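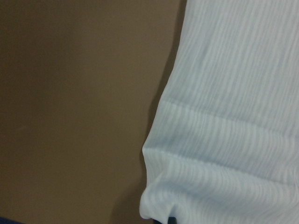 Devendra Bhatia
Cell lead, shirt handling, Clavell

Progress report to Linotmont, 29 April 2026

Short one this time, most of the period went on the fault.

1. What went wrong
Left arm kept driving after the gripper reported a lost grasp. Log shows error 3255, then 12 more cycles of motion before the stop. Should be zero. No one hurt, no damage to the arm. Mio hit the stop on the pendant. Same fault came back twice on sleeve picks, never on the collar. Tetsuya suspects the gripper cable, it hangs in a loop below the forearm and we think it tugs at the connector when the wrist turns.

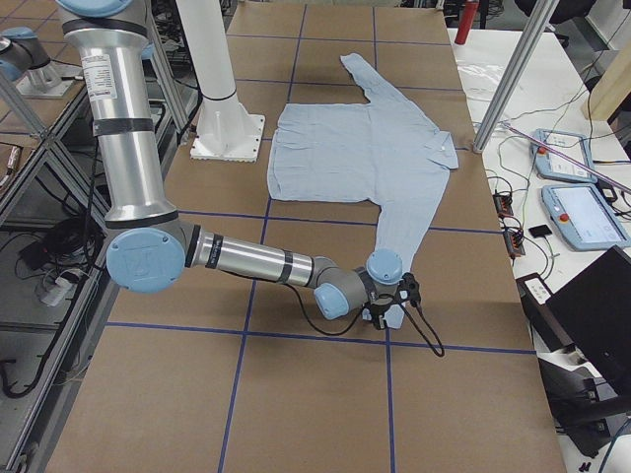 2. What we did
Speed capped at 15 percent untill further notice. Pendants stay within reach, one person per pendant. Toshiko rewrote the grasp check so a dropped signal now counts as a fault. Ran 27 sleeve picks on the new check, one trip, arm stopped at once. Cable not re-routed yet, clips on order from Bivau. Open gripper approaches over the

shirt look fine so far, but thats the easy part,

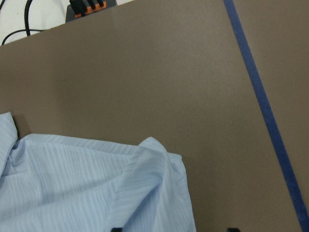 and the lift is where we lose signal. Need two more weeks before going back to full speed. Folding milestone slips by the same amount. Budget unchanged apart from the spare cable. Full log to follow from Tetsuya.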